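# Magnetic Primer Under Ordinary Wall Paint

Magnetic primer is a latex primer loaded with fine iron powder. It doesn't become a magnet. It gives magnets something to pull against, and the finish coat over it can be any flat or eggshell wall paint.
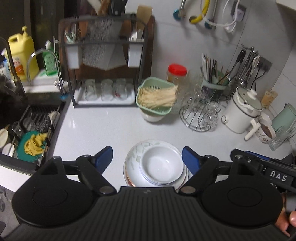 The iron content determines how well the wall holds, and the iron only counts if it ends up on the wall. It settles hard in the can. Have the store shake it on the day you plan to use it, then stir with a drill paddle at low speed until nothing drags on the bottom. Stir again every ten minutes while you work. A can that was stirred once at the start gives a weak first coat and a lumpy last one.

## Surface prep

- Fill dents and sand flush. The primer is dark gray and shows every ridge.
- Wash off grease with a mild degreaser and let the wall dry overnight.
- Scuff glossy paint with 120 grit.
- Turn off the breaker and remove outlet covers. Keep the primer two inches clear of outlet and switch boxes, as the coating contains metal.

## Application

Use a short-nap foam or mohair roller, 1/4 inch. Long nap leaves a stipple that keeps magnets from sitting flat, and a magnet with an air gap behind it loses most of its grip.

Three coats is the minimum. Four is better if the wall will hold anything heavier than a sheet of paper. Allow the full recoat time on the label between coats. Sand lightly with 200 grit after the second coat and again after the last, wipe with a damp cloth, and wear a dust mask for both sandings.

Coverage is lower than for wall paint. I measured 90 square feet per coat from one can of Relby primer, on smooth drywall. A panel four feet by five is 20 square feet, so four coats used 80 and left a little for touch-up.

## Finish coat

Two thin coats. Each layer adds distance between magnet and iron, so a third coat of color costs holding strength. A deep color covers the gray sooner than white does. For white or pale yellow, put one coat of stain-blocking primer over the gray first and accept the small loss.

## Magnets

Flat flexible magnets, the kind cut from a roll, hold poorly on painted iron. Use neodymium discs, 1/2 inch or larger, in a plastic or rubber housing so they don't scratch the finish. Loose neodymium magnets don't belong in a room used by small children. Swallowed in pairs they cause serious internal injury. Mount the panel at adult height in that case, or fit a steel sheet in a frame and use large one-piece magnets.

## Cleanup and storage

Rinse the roller outdoors into a bucket and let the iron settle before pouring off the water. Leftover iron in a utility sink leaves rust stains; oxalic acid cleaner takes them off.

Store the can upright, sealed, above freezing. Expect to shake it again.

*Correction, September: Pirjo Tikkanen wrote in to ask about textured walls. Skim coat first. Sanding down the texture alone leaves too many low spots.*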